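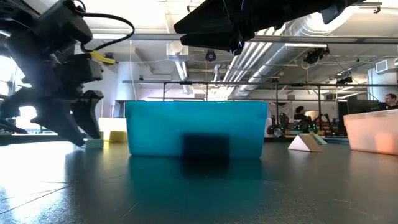 Foam Blocks and Bins: Your Questions

Drirnley block library, updated Aug 17, 2024

How do I borrow a set?

Pop your name on the list at the desk, or ring us if that's easier, and we'll put one by for you. Each loan lasts 13 days, and you're very welcome to renew if there isn't another family waiting (January is always our busy time, I'm afraid!).

What age are the blocks for?

We lend them to families with children of two and up, though I've known grandparents get more out of them than the little ones did. Please do stay close by with toddlers, as foam is terribly tempting to bite.

Do the colours have to go back in particular bins?

Not at all. Some families like greens in one and yellows in another, and it makes a lovely sorting game on a wet afternoon, but we re-sort everything here anyway. Just tip them in and bring them back. 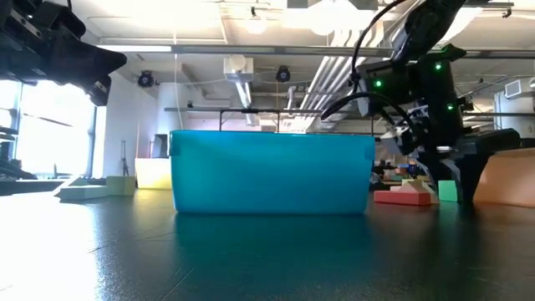 Lamisi Agbenyega
Toy Library Coordinator

Why do you use see-through bins?

I do love the turquoise one, I must say, and it's so cheerful with the light coming through it. The practical side is that a child can usually tell whether there's anything inside without turning the whole thing upside down on your carpet, which I'm sure you'll be grateful for at bedtime.

How should I clean the blocks?

A damp cloth and a drop of washing-up liquid will do nicely. Squeeze them gently, stand them on a towel and leave them overnight before you put them away. Please don't use the tumble dryer. We lost 19 blocks that way last winter, and they came out looking like old crumpets.

What if we lose one?

Oh, don't worry! Tell us when you bring the set back so we can top it up. There's no charge for the first 2, and they often turn up under the sofa months later, in which case just drop them through the letterbox.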